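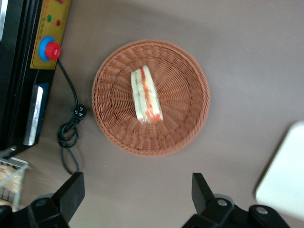

5. 공개 시연에서의 운용

홈 본문 그림 참고자료 이전 절 다음 절

12월 | Menon 조작연구그룹

본 절에서는 Vanddale에서 열린 공개 행사 중 양팔 조작 시스템 Callton을 운용한 과정과 그 관찰 결과를 기술한다. 앞 절의 실험은 통제된 조건에서 물체의 초기 배치를 고정한 채 수행되었다. 공개 시연에서는 방문객이 요청 시점을 정하였고, 물체의 배치는 회차마다 운용자가 손으로 복원하였다. 따라서 이하의 수치는 앞 절의 성공률과 직접 비교할 수 없다.

5.1 작업 구성

시연 작업은 매점 진열대를 모사한 탁자 위에서 샌드위치를 집어 원형 바구니에 담는 것이다. 샌드위치를 대상으로 택한 것은 파지력에 따라 형상이 변하고 절단면의 속재료가 밀려 나올 수 있기 때문이다. 포장 과자나 병은 외형 변화가 작아 동일한 파지 파라미터를 회차 간에 그대로 쓸 수 있었으나, 샌드위치는 개체별 두께와 단면의 기울기가 달라 매 회차 폭을 다시 추정해야 했다.

담기 동작은 접근, 파지, 이송, 하강, 개방의 순서로 정의하였다. 파지와 이송은 로봇 기준 왼팔이 담당한다. 오른팔은 탁자 왼쪽에서 대기 자세를 유지하며, 방문객이 과자류를 요청한 회차에만 동작한다. 두 팔의 작업 영역이 겹치는 구간은 탁자 중앙의 베이지색 트레이 주변으로 한정하였고, 한 팔이 이 구간에 있는 동안 다른 팔의 진입은 Tusitz 스케줄러가 차단한다.

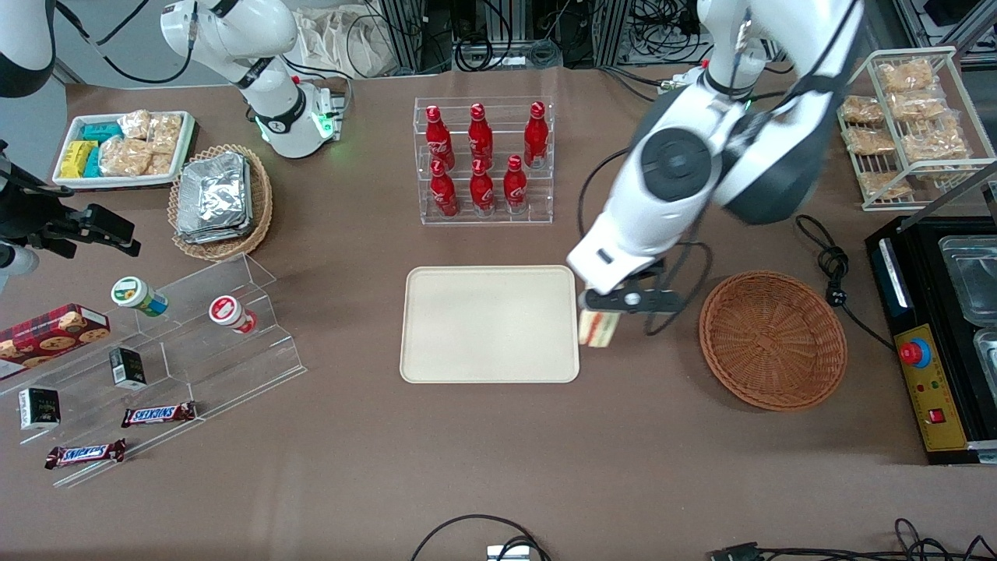
그림 2. 고정 카메라로 본 시연 작업 영역. 왼팔 그리퍼가 트레이 오른쪽에서 샌드위치를 파지하고 있다.

작업대의 배치는 행사 전날 확정하였다. 병 진열대는 트레이 뒤쪽에, 계단식 아크릴 진열대는 탁자 왼쪽에 두었다. 비상정지 버튼이 달린 노란색 조작 패널은 오른쪽의 검은색 기기 전면에 있으며, 왼팔이 바구니로 접근하는 경로는 이 패널과 일정 거리를 유지하도록 제한하였다. 초기 경로 계획에서는 팔꿈치 관절이 병 진열대 상부를 지나는 해가 자주 선택되었다. 이를 배제하기 위해 진열대 위쪽 공간을 충돌 영역으로 등록하였고, 그 결과 이송 경로의 길이가 늘어났으나 회차 간 편차는 줄었다.

탁자 위의 전원선은 별도의 충돌 물체로 모델링하지 않았다. 전원선은 높이가 낮아 이송 구간의 팔과 간섭할 가능성이 작다고 판단하였다. 다만 손목 카메라의 시야에는 반복하여 들어왔으며, 바구니 테두리 검출의 전처리 단계에서 가늘고 긴 검은색 영역을 제거하는 필터를 적용하였다. 이 필터는 그리퍼 손가락이 화면 하단에 보이는 경우에도 작동하므로, 손가락에 해당하는 영역은 고정 마스크로 미리 분리하였다.

5.2 관측 및 제어

시스템은 고정 카메라와 손목 카메라를 함께 사용한다. 고정 카메라 영상은 물체의 대략적인 위치와 두 팔의 상대 배치를 얻는 데 쓰이고, 손목 카메라 영상은 파지 직전의 정렬과 개방 위치의 결정에 쓰인다. 그림 1은 손목 카메라 영상의 예로, 바구니 안의 샌드위치와 벌어진 두 손가락이 함께 관측된다. 바구니 내부는 직조 무늬가 조밀하여 특징점이 과다하게 추출되었으므로, 위치 추정에는 테두리의 외곽선만을 사용하였다.

하강 높이는 바구니의 깊이가 얕다는 점을 고려하여 정하였다. 높이가 크면 개방 후 샌드위치가 회전하거나 층이 어긋나고, 지나치게 작으면 손가락 끝이 바구니 바닥에 닿는다. 예비 시험에서는 두 조건을 모두 만족하는 구간이 좁았으며, 공개 시연에서는 이 구간의 중앙값을 고정하여 사용하였다. 개방 속도 또한 고정하였다. 속재료의 수분이 손가락 표면에 남는 경우 개방 시점에 한쪽 빵이 끌려 올라가는 현상이 있었고, 운용자는 회차 사이에 손가락 표면을 닦았다.

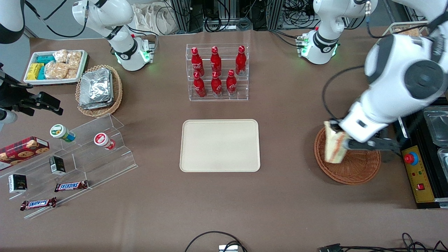
그림 3. 원형 바구니 위에서 샌드위치를 파지한 왼팔. 오른팔의 그리퍼는 왼쪽 가장자리에 있다.

바구니 상부의 자세에서는 팔의 대형 링크가 고정 카메라 시야의 오른쪽 위를 넓게 가린다. 이 구간에서 고정 카메라에 의한 위치 갱신은 신뢰도가 낮아, 제어기는 가려짐이 시작되기 전의 바구니 위치를 유지하고 손목 카메라의 추정값으로만 보정한다. 손목 카메라의 추정이 세 프레임 연속으로 실패하면 팔은 그 자리에서 정지하고 운용자의 확인을 기다린다.

5.3 운용 결과

운용 시간은 거의 7시간이었으며, 이 기간에 접수된 요청은 모두 175건이다. 요청의 대부분은 샌드위치에 관한 것이었다. 운용자의 개입이 필요했던 회차는 원인에 따라 파지 폭 추정 오류, 바구니 위치 이탈, 확인 대기 시간 초과로 분류하였다. 파지 폭 추정 오류는 오전보다 오후에 많았다. 같은 샌드위치를 여러 회차에 걸쳐 사용하면서 빵이 눌린 것이 원인으로 보이나, 회차별 두께를 기록하지 않아 이를 확인하지는 못하였다.

바구니 위치 이탈은 배치 복원 과정에서 주로 발생하였다. 탁자 표면에 기준 표시를 두지 않았으므로 운용자는 트레이와의 간격을 눈으로 맞추었다. 이탈량이 작은 경우에는 손목 카메라 보정으로 흡수되었으나, 바구니가 오른쪽 기기에 가깝게 놓이면 앞서 정한 거리 제한 때문에 경로 해를 찾지 못하였다. 이 경우 시스템은 동작을 시작하지 않고 오류를 반환하였다.

방문객의 질문은 동작 속도에 집중되었다. 공개 시연의 관절 속도 상한은 앞 절의 실험보다 낮게 설정하였으며, 이는 행사장의 안전 기준에 따른 것이다. 속도 상한을 높인 조건은 방문객이 없는 시간대에 다섯 회 시험하였으나 표본이 작아 본 결과에는 포함하지 않는다. 오른팔이 동작한 회차의 세부 결과는 다음 절에서 과자류 파지 실험과 함께 다룬다.

문의: Menon 조작연구그룹 | © Menon. 무단 전재 금지 | 맨 위로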